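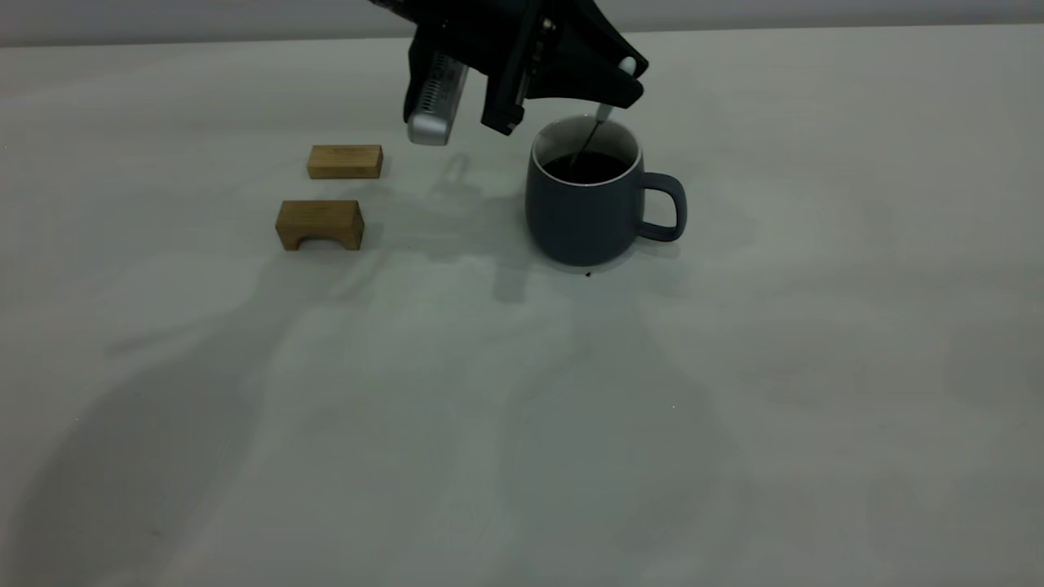 Buying a Robot Arm for a Small Lab: Questions We Keep Getting

Reading time: 4 minutes

Search this site Type a word and press Enter Clear

Updated 2023-01-05 by Ragnheiður Eyvindsson, Clastley bench group

We bought our first arm at Clastley with great confidence and a spreadsheet that had one row in it. The spreadsheet has more rows now. Most of what follows is those rows, written out as sentences.

What should I decide before I ask for a quote?

The task. Write down one thing the arm has to do, in words your least technical colleague would understand. Ours was "stir a cup of coffee and put the spoon back on its rest." It looks silly on a purchase request, and our finance office did call to ask if it was a typo, but it settled more arguments about reach and grip than any data sheet did. A salesperson who hears "general manipulation research" will happily sell you the large one.

How much of the budget is the arm itself?

Less than you hope. Plan for the arm, the gripper, a mount, a table that doesn't wobble, a computer, cameras, lights, shipping, and a drawer of cables you'll swear you already owned. Get the whole list priced before anyone signs for the shiny part. We set aside $1000 for "miscellaneous" and it was gone before the arm was bolted down.

Is the gripper included?

Sometimes, in the sense that breakfast is sometimes included. Ask for the price of the arm with the gripper attached, powered and talking to the controller. Our first Bondanby quote listed the adapter plate on a separate page, in smaller type, with its own delivery date.

Two fingers or something fancier?

Start with a plain pinching gripper. Thin handles are harder to hold than they look, and what you want for them is decent fingertips. Budget for spare tips. You'll be ordering more by October.

Do we need real objects, or will foam blocks do?

Foam blocks are fine for the first week. After that, buy what the robot will really be dealing with. A mug and a spoon cost next to nothing, and our spoon rest is a pair of little wooden blocks that went through procurement without a single meeting. Put the props in the budget anyway. It cheers people up to see a line that small.

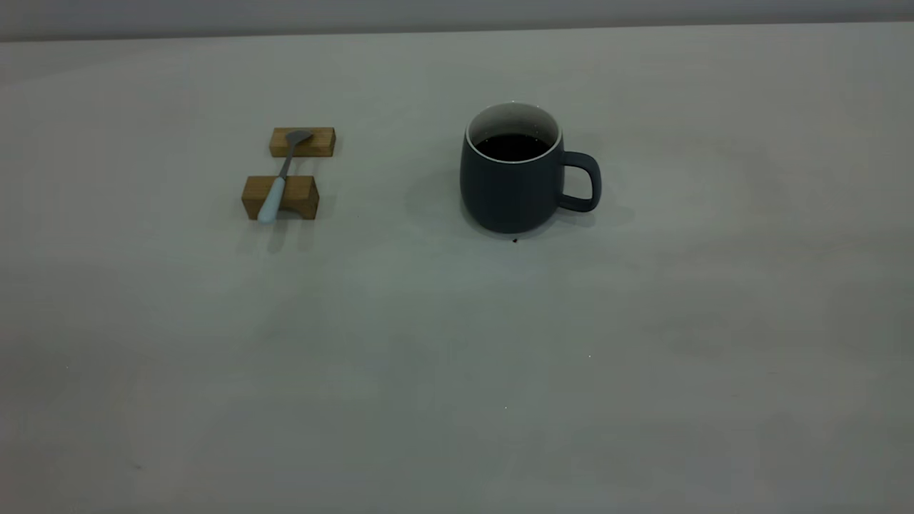 How long does delivery take?

Ours took 19 weeks from signed order to crate at the door. Ask the supplier for a date in writing, and ask separately about the gripper and the controller, which may ship from a different warehouse.

Should we lease instead?

If the project is short, get a lease quote and read the part about returns. Baltby offered us one with a reasonable monthly figure and a returns section that described "original condition" in more detail than I've ever seen a used car described.

What about staff time?

Put it in. We logged 218 hours of setup before the arm did anything we'd have shown a visitor. None of those hours were in the original budget, on the theory that salaried people are free.

How much should we keep back for repairs?

We hold 10 percent of the purchase price each year. A cautious shop would hold more. Ask what a replacement joint costs and sit down before you open the reply.

Can we buy secondhand?

You can, and Kazue Maruyama on our team is in favor of it. Her conditions: see it move under power, get the controller passwords, and check that the software version is still supported. Our used Shibata arm met two of those. We're still asking about the passwords.

Do you recommend a particular brand?

We don't. We recommend the one whose support desk answers the phone before you've paid and again afterward. Try both if you can find a customer who'll let you listen in.

3 comments

benchtop_lou
Can confirm on the adapter plate. Ours came in the wrong bolt pattern and the restocking fee was more than the plate.

M. Okafor
Does the repair money roll over if you don't spend it? Our department sweeps everything at year end.

Ragnheiður Eyvindsson
Ours gets swept too. We buy fingertips.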